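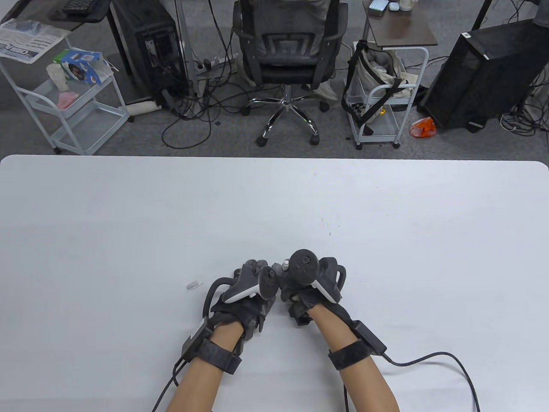 [droveck-binders] Re: bookcloth bubbling, help please

From: Alžběta Šťastný
Date: May 14, 2018
To: droveck-binders

Afshin, quick one before I have to run for the bus, sorry if its scrappy.

Afshin Ranjbar wrote:
> Hello all,
>
> Second try at making my own bookcloth and it has bubbled again. Cotton
> from the Clukonberg market (plain weave, a sort of mustard), backed with
> tissue from a pad, 2 layers. Wheat paste, cooked, left to cool overnight.
> I brush the paste on the cloth, lay the tissue over, smooth it down with
> my hands and peg it on the airer. Dries like a crisp packet. Lots of
> little blisters, and in one corner the paste has come right through to
> the good side and gone shiny.
>
> I want it for the boxes for the Tabrizi swap so there isn't endless time.
> Should I give up and use the iron-on stuff? Or buy the Vandilura cloth
> like everybody else? I had my heart set on the mustard.
>
> Also does grain matter with tissue. I can't tell which way it runs.
>
> Afshin

Don't give up, and don't peg it!! That's most of your trouble I think. It needs to dry stretched flat on something. I use an old melamine shelf, but a window does fine, or the side of the bath if you live alone.

Other thing is you're pasting the wrong bit. Paste the paper, never the cloth. If you brush it on the cloth it gets pushed through the weave and there's your shiny corner. You won't get that out by the way, I've tried sponging, it only spreads. Cut round it.

What I do:

Wash the cotton first, hot, no softener. Market cotton is full of dressing and the paste just sits on top. Iron it.

Lay it good side DOWN on the board, spray with water till it's damp all over, and smooth it from the middle out. Get the weave square now, you can't later. Pull threads straight with your fingertips, look along the edge of the board to check.

Paper goes on a separate sheet of plastic. Paste thin — single cream, not double. Yours sounds too thick if it was left overnight and not sieved. Push it through a sieve or an old pair of tights twice, let it down with cold water. Brush it out from the centre and go right off the edges. Then wait. A few minutes. The paper grows as it takes up the wet and if you lay it before it's finished growing it carries on growing on the cloth, and that's a blister.

The paper should be bigger than the cloth all round, a couple of fingers' width. Pick it up on a ruler or a bit of dowel, drop it on from one end, and brush it down dry with a stiff brush. Hands are no good, they're warm and they drag.
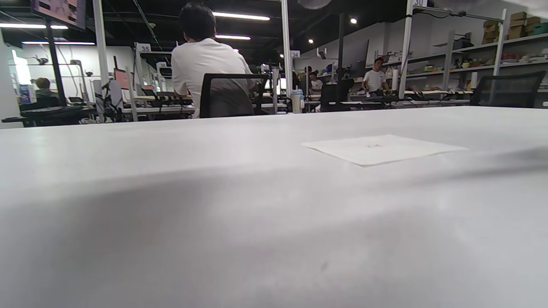
Then paste the overhanging margin, flip the lot over onto the board so the cloth is facing you, and tap the margins down. Leave one little gap with a slip of paper tucked in, so you can get a knife under when it's dry. Leave it till the next day, longer if it's muggy. Don't put it by the radiator, mine ripped itself clean across in the night doing that, went off like a cap gun.

Grain: yes, matters. Tissue is awkward. Tear a bit off the corner each way, the straighter tear is with the grain. Run it the same way as the selvedge and then have both of them running up the spine of the box. I'd skip the pad tissue though, it's too soft when wet and 2 layers of weak is still weak. Kozo if you can get it. Don't go heavier thinking it'll be stronger, somebody here once used 100 gsm cartridge and it cracked at every joint.

Iron-on is all right for flat boards. Lifts at the corners for me, but Im heavy-handed.

If you do have to buy, the Vandilura mustardy one is 3077 I think, check the card as I'm doing this from memory. It's a bit greener than you'd want. For the swap I'd do the lids in your cotton and the trays in something plain and save yourself half the bother.

Do a test bit first, hand-sized. I never do and I always wish I had.

Oh and if the paste smells sour bin it. Overnight in May in a warm kitchen is pushing it, a clean jar in the fridge is better.

Has anyone got a left over bit of grey linen, by the way? Only need enough for one spine. Can swap for headband silk, mostly reds.

Bus. Let us know how you get on

Alžběta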